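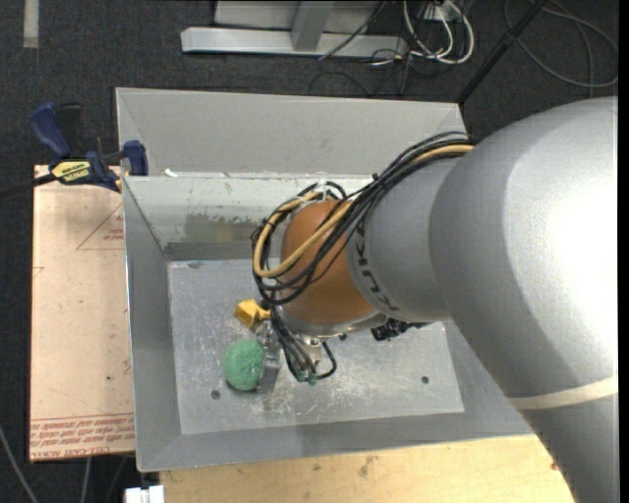
Girkance puts its complaints on the wall, and sells tickets

Category: News & Media > Exhibitions

21 May 2022

Girkance Museum of Everyday Life opens its new exhibition, Yours, Disappointed, this morning. It gathers letters of complaint sent to shops, railways, councils and one very unlucky maker of custard powder.

The letters come from the Willero collection, which holds 3000 of them. Curator Hường Vũ read the lot over two winters and says she now apologises to people in queues for no reason.

"The best ones start politely," she said. "By page four they have usually brought up the war."

Visitors can follow a dispute over a squeaking wardrobe that ran to 900 pages and outlived the wardrobe. Another letter, written to a seaside hotel, objects to the sea. The hotel's reply, which offers a room at the back, hangs beside it.

A writing desk is provided for anyone moved to add to the genre. Paper is free and the pens are on chains, following a difficult preview in April. Wiremu Waaka, who runs the front desk, has agreed to answer every letter by hand, though he would like it known that he was asked in a meeting he did not attend.

Tickets cost £2 and are not refundable. Requests for refunds will be considered for display.

Press enquiries: Cayetano Cordero, Girkance Press Office | © Girkance Museum of Everyday Life | Back to top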